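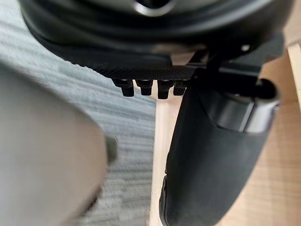

Black housing with textured front panel

Endel Bench Mat, Series 36

The Endel mat is a cut-to-size work surface for repair benches, packing tables and hobby rooms. It is made of solid rubber with a fabric backing and lies flat without glue or tape. Small screws and washers stay where you put them, and the surface wipes clean with a damp cloth.

The mat comes in two widths. The standard roll is 36 inches wide and fits most benches. The narrow roll is 12 inches wide and is meant for shelves and drawer bottoms. Both are sold by the foot and cut to order.

Colors: gray, dark green, black
Item no. 344 (standard), 556 (narrow)
Backing: woven fabric
Edges: square cut, unbound
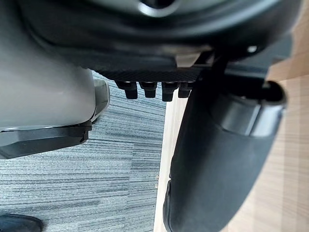

Unroll the mat as soon as it arrives and leave it overnight with the backing down. Curled ends will relax faster in a warm room. Trim with a utility knife and a steel ruler, making two or three light passes.

Do not use acetone or paint thinner on the surface. Dish soap and water will remove most oil. For dried adhesive, use Pandico Surface Cleaner, sold separately.

Customers replacing a Serkano mat should measure the bench again before ordering, as the Serkano widths were slightly different. Binding strips from the older Fedoruk line still fit.

Cut lengths cannot be returned unless damaged in shipping. Orders placed in December ship after the holiday break.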